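Coverage numbers for the basin task, finally

I said in September that I'd write up the wiping work once we had numbers I trusted. We have them now, or enough of them, so this is the write-up. It's mostly for the people who asked after the last post and for my own memory.

The question is a narrow one. If you train a policy to wipe a bathroom basin from demonstrations, does it help to give it a running map of where the cloth has already been? Our baseline, which we call Porko, doesn't have one. It takes the head camera, the joint positions and the wrist force estimate, and puts out a chunk of arm motion. It's a perfectly ordinary imitation policy. The trouble with it is that wiping has no obvious end. Porko will go over a clean patch again and again and leave the far corner alone, and then it stops when the motion looks like the motion the operators made before they stopped.

Clumlow is the same network with one more input channel. We keep a coarse grid over the inside of the bowl, work out from forward kinematics which cells the cloth has passed over with enough pressure behind it, and feed the grid in as an extra image. The idea came from Ailbhe Keane, who had used something like it for sanding flat panels. A basin is harder than a panel because the walls curve and the hand has to roll to keep contact.

We collected 1099 demonstrations by teleoperation and threw out the ones where the cloth was dropped or the operator bumped the tap hard enough to trip the torque limit. Both policies got the same data, the same number of training steps and the same 2 random seeds. Evaluation was 438 trials, split evenly between them. Before each trial somebody dirtied the bowl with a thin streaky mix, and we scored photos taken before and after for how much of the residue was gone.

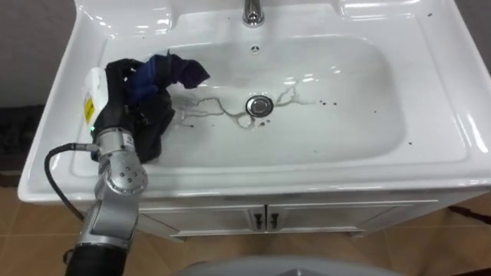
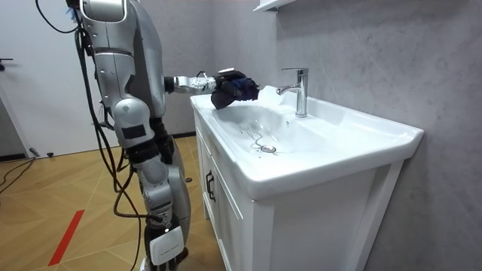
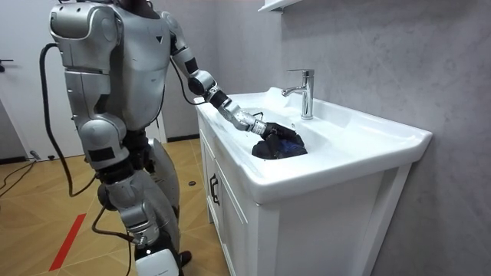
The result is that the coverage channel helps on the floor of the bowl and does very little on the walls. Clumlow cleaned more of the flat area than Porko did with either seed, and it spent less time going back over ground it had already covered. On the side walls the two were close enough that I wouldn't claim a difference. My best guess is cloth shape. The grid assumes the cloth is a flat disc centred under the palm, and as you can see in the first picture, what the hand has hold of is a bunched-up wad that drapes down around the gripper. Near the middle of the bowl that error washes out. Against a wall it matters a great deal which side the bulk is on, and the map marks cells as wiped that the cloth never got near.

I checked this by hand on a small set of wall failures. In most of them the map said covered and the photo said otherwise. A few were plain kinematic trouble, where the elbow ran out of room and the policy settled for a spot it could reach.

The stopper was the other problem area. It's chrome and it stands a little proud of the bowl, and both policies tend to skate around it and leave a ring. We had very few demonstrations where the operator went carefully around the rim of the drain, so I don't blame either method for that one. I'd fix it with data.

Some things that didn't matter as much as I expected. Grid resolution made no real difference once the cells were smaller than the palm. Letting the map fade over time, so that old cells slowly counted as unwiped again, made things slightly worse. Ghanem, our contact classifier, was meant to replace the pressure threshold and ended up agreeing with it nearly all the time, so I've taken it out of the pipeline. One less thing to calibrate in the morning.

Stopping is better but still not solved. Clumlow tends to finish when the map is nearly full, which is what we wanted, but if the map is wrong then it stops on a dirty sink. Adding a look-again step at the end, where the arm pulls back and the head camera gets a clear view of the bowl, is the obvious next move. Ustik is the branch with that in it. It runs, but it takes about 2 minutes longer per trial in its current form, mainly because I've been cautious with the retract speed.

After that I want to estimate the cloth outline from the head camera and use it in place of the disc. Dark cloth on white ceramic should be an easy segmentation, apart from the part that's hidden behind the fingers. I'll post the wall numbers separately once I've rescored them with a finer mask, as the current one clips the curve at the front of the bowl.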